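Small bags inside the big bag

21 April 2024

On Friday I go to Birberg by train for nine days, and since Thursday evening the suitcase is open on the floor of the bedroom. I am a slow packer. My sister can pack in the time the coffee needs, and she forgets only small things. I need several evenings, and I forget the small things too.

Some readers asked me in February, after the post about the kitchen drawers, if I would write about how I pack. I promised it and then I did not do it. So now I write it while I pack, and you will have to excuse the order of things, because it is the order in which I find them in the apartment.

First the suitcase. It is the old blue one, with one wheel that makes a sound on tiles. Efa says I should buy a new one. Efa travels for work and has opinions about wheels. But the blue one fits exactly in the luggage space above the seats in the train to Birberg, and I can lift it myself when it is full, so I will keep it until the wheel falls off. The zipper of the lid was stiff last year. I rubbed it with a candle and it is still fine.

Before I put anything in the suitcase I put everything on the table. This I learned from Farah Rahman, my neighbor when I lived in Folwood. She used to carry her clothes to the kitchen and make piles between the teapot and the newspapers, and then walk around the table and take things away again. I thought it was strange. Why carry the clothes to the kitchen when the suitcase is in the bedroom? But on the bed I never see what I have. The blanket has a pattern, the clothes have patterns, a black sock falls in a fold and is gone until the evening when I want to sleep. A white table is much better. I do it now every time, and I have my own rule with it: what goes in a small bag must lie on the table first.

The small bags are the part I like best. I have them in all kinds. There are two mesh ones that were sold for washing bras, one of strong gray cotton that came with a pair of shoes, a flat one of oilcloth for everything that can leak, and then the thin ones with the ginkgo leaves, which I am a little in love with.

I did not know the word ginkgo in English before I bought them. In my language we say it almost the same, but we write it differently, and I was sure that the English spelling was an error on the label. I looked it up and the label was right. The g after the k still looks wrong to me. There is one ginkgo tree in the street behind the library here, and in the fall the leaves come down nearly all on the same day, and people stop with their bicycles to look at the yellow ground. Maybe for this reason I stopped at the shelf. The shop is called Rewi and it is on the way to the station, between the key maker and a bakery that is never open when I pass. It sells stationery and household things, and I went in to buy tape. I came out with tape and with almost everything they had in that pattern. The lady wrapped it all very nicely and asked if it was a present. I said yes. I don't know why I said yes.

The bags are thin and you can see a little through them. For me this is the whole point. With the gray cotton bag I must open it to know what is inside, and I have opened it in a night train, in the dark, looking for a toothbrush and finding shoe polish. In the thin ones I see at least the color of what I have packed. The zipper is yellow. I find it easily, also when the bag is under other bags. They are light, too, and when they are empty I fold them in half and put them flat in the side pocket for the way home, when there is always something extra.

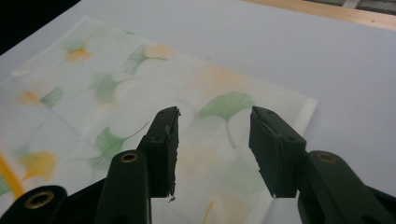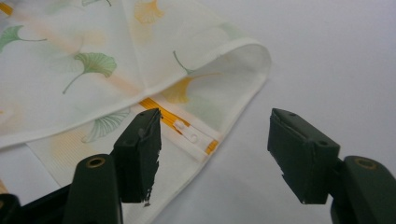 The ginkgo print, with its green and yellow leaves on white.

How I divide the things has changed over the years. In the beginning I divided by kind: all socks together, all shirts together, all papers together. It looks very tidy and it is in the drawers at home the right way. But in a hotel, or in the room at Isla's house where I will sleep now, I don't want all my socks. I want one pair of socks, and with it one shirt and underwear, and I want it at half past six in the morning without turning on the big light. So for the first two days I make a bag for each day. Everything for the day is in it, from the socks up. After two days I have usually unpacked, or I have given up the idea of unpacking, and then it does not matter anymore.

For the rest of the clothes I still go by kind. I roll the soft things and fold the stiff ones. Many people write online that you must roll everything. I tried it with a linen shirt and I wore the result to a dinner, and Oskari Salminen asked me very politely if I came directly from the airport. Linen I now fold around something soft, for example around a sweater, so that there is no hard line in the middle. Then it goes on top, under the belt of the suitcase, and it is the first thing that comes out on a hanger.

A few things about the thin bags, for those who want to use something similar:

Don't fill them until they are round. The fabric can take it, I think, but the stitching near the ends of the zipper is the weak place. Two T-shirts are good. Three are possible if they are summer ones. A sweater does not belong in there.

Close the zipper with one hand flat on the bag. If you pull it while the bag hangs in the air, the thin fabric comes between the teeth, and then you stand there for a while. I have a small mark in one bag from this. It is not a hole yet.

I wash them by hand with a little shampoo and dry them over the edge of the bathtub. They dry fast. I have never ironed one and I don't plan to.

Nothing that leaks. I know I said this already with the oilcloth, but I write it again, because on the last journey I put the hand cream in a ginkgo bag, only this one time, and the cap was not tight. The leaves survived and the book that was next to them did not.

For medicine and cables I have one more system, and it is a bit childish. I write a small paper note with what should be inside and put it in the bag, with the writing to the outside, so that I can read it through the fabric. When I pack to go home, I read the note and compare. In this way I have not lost a charger since two winters. Before that I left one in every second place. There must be a drawer at Isla Harawira's house which is only my chargers, and she has never said a word.

About the weight. On the train nobody checks, but my shoulder checks. I bring the suitcase to the bathroom scale, and I want to see less than 20 pounds. Today, with everything except the shoes and the toilet bag, I was already over that, so in the evening I took out one of the books and the second pair of trousers. I put back the book later. The trousers stay here. If it rains every day in Birberg I will think of them.

Then there is the question of presents. Isla has turned 39 this month, and I missed the party because of work, so I can't arrive with only a bar of chocolate in my hand. I bought her a tea towel and a jar of the plum jam from the market here, and the jam is now the heaviest and most dangerous object in the suitcase. It has its own bag (oilcloth, of course) and around this bag I have put the pajamas. I wanted to wrap the tea towel in something plain. In the end I think she will get it in one of the thin bags, with the zipper closed and a ribbon through the little pull. Then she has the bag also. I have four, so I can give one away. I have thought longer about this than I want to admit.

What is still on the table tonight: the sewing kit, sunglasses, the letter for Isla's neighbor, a roll of film which I must ask about, because I don't know if the shop in Birberg still develops it. Also the umbrella. It never fits anywhere. It is 2 inches longer than the suitcase is wide, and I have tried it diagonally, and then nothing else lies flat. It will travel in my hand as always – and I will forget it in the train as always. If someone knows a short umbrella that does not turn over at the first wind, please write me which one. I don't need a beautiful one.

Joris Koster wrote under the last post that he packs in the morning of the departure, with a list from his phone, and that he is finished before the eggs are boiled. I believe him, and I would like to see his shirts. My own list is on paper, on the door of the refrigerator, and there are still seven lines without a check mark. One of them is "water the lemon tree," and one I can't read. It begins with a B. It could be "belt" or "bread," and I will pack a belt tomorrow and buy bread on Thursday, and so both are done.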